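News from the Grundley bench

It's been a good fortnight for our grasping work! Shahram Ahmadpour had been nagging me to try training on fewer demonstrations but starting each one from a different spot, and I finally gave in. We recorded 30 runs, held back 14 new starting positions for testing, and the arm managed all but two of them (the old method missed over half, so I'm rather chuffed). 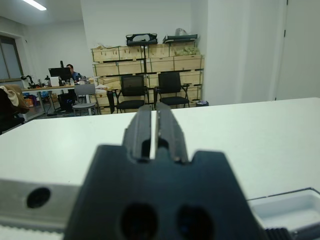

Our policy gets only the wrist view to work from, so it has to cope with whatever the room is doing. It sees its own two fingers and the white tabletop, but also office chairs and a great stack of wooden crates behind, and I'd love to know how much it leans on those. Next we take the same model over to Kernville, with no retraining, and see how it gets on.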